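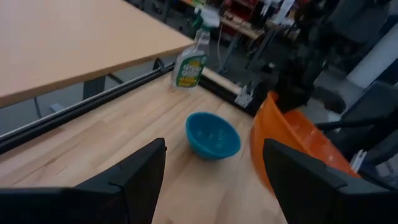 Blue bowl and orange bowl, wooden tabletop.

Biscombe Residents' Association
Minutes, October meeting

Opened 7:10 p.m. Last month's minutes approved.

Parking. Jalora quoted $1,406 to repaint the lines. Deferred until a second quote comes in.

Newsletter. 289 copies printed, 241 delivered. Next run stays at 200 plus email.

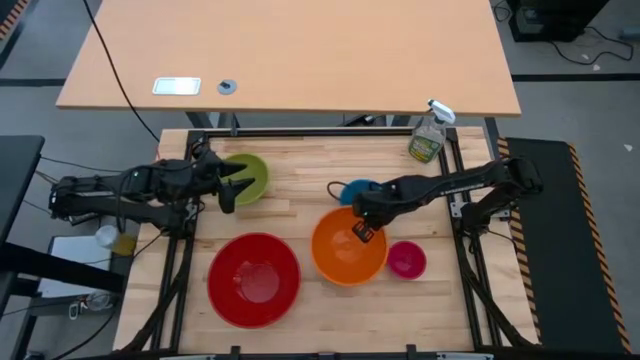 One resident asked whether the email version could go out before the weekend. Agreed, Wednesday at the latest.

Drains. Prokitz will clear the north side again. No charge.

Closed 8:25 p.m.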